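Dranby slatted bench, reviewed by a small repair shop

Five stars for the table, three for the shipping, and I'll try to keep this shorter than my last one (my wife says good luck with that).

We refurbish office desktops here in Usgate, and when Thirumalai Menon and I sat down in February to plan our robot cell, nearly all the talk was about the arm. The table got one line in the budget, added last! I had $814 written down for it. The Dranby with the aluminum slat top came to $1472 once we'd picked the longer size, and I'll admit I went for a walk before I clicked the button.

I'm glad I did click it. The slats let you bolt a fixture wherever you like, and then move it when you change your mind, and we have changed our minds plenty. A full tower lies flat on it with the side open and there's still space next to it for our printed parts plate. I had a Kütt bench in my cart for less money, but it had a plain top and I'd have been drilling it forever.

Grumbles? It took 2 of us all morning to put together, the bolts come loose in one big bag, and freight was another $40 that only showed up at checkout. Leave room in your budget for cables and fixtures too, more room than you think. If you're pricing a cell, pick the table early and let the rest follow. I'd buy it again.
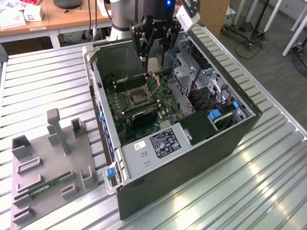
Memory module in the fixture, tower open beside it, gripper over the motherboard.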